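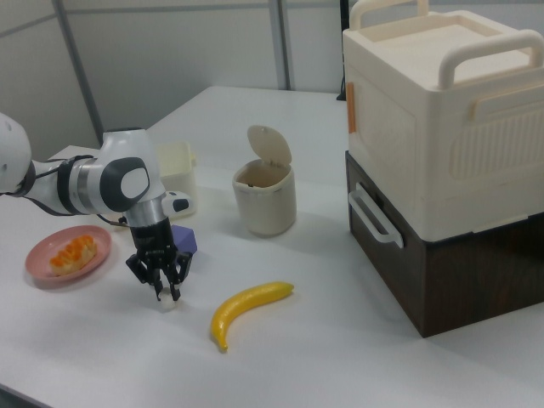

Tiempo de lectura: 3 min

El cubo de sobremesa Flovlow se vende como papelera para restos pequeños: papel, envoltorios, virutas de lápiz. Llevo 16 semanas con él en una mesa blanca de trabajo, junto a piezas de juego y un recipiente abierto. Es un cilindro de color crema, algo más ancho por arriba, con tapa abatible. La tapa abierta queda detrás del borde y deja la boca despejada, que es lo que se le pide a un cubo de este tamaño. El mío costó 13 euros en Papadopoulos.

Peso en vacío: 271 gramos en mi báscula. La bisagra no ha cogido holgura – la del Zinorach anterior cedió en noviembre – y el cierre sigue ajustando. El interior se limpia con un paño húmedo. El punto flojo es la base, demasiado ligera; si se abre la tapa con brusquedad, el cubo se desplaza casi un dedo.

Como alternativa sirve un recipiente cuadrado sin tapa, de plástico blanco y paredes translúcidas. Tiene más boca y se vacía antes, pero el interior acusa las marcas y el contenido queda a la vista.

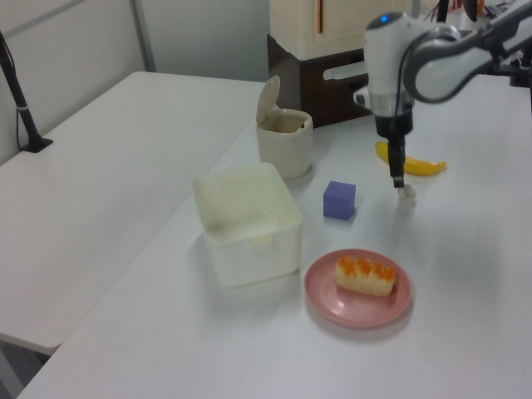 Valoración

Recomendable para residuos secos y mesas con poco fondo. Para restos de comida conviene un modelo con cubeta extraíble, que Flovlow no ofrece en este tamaño.

Parisa Nazari

Compartido 271 veces · 16 comentarios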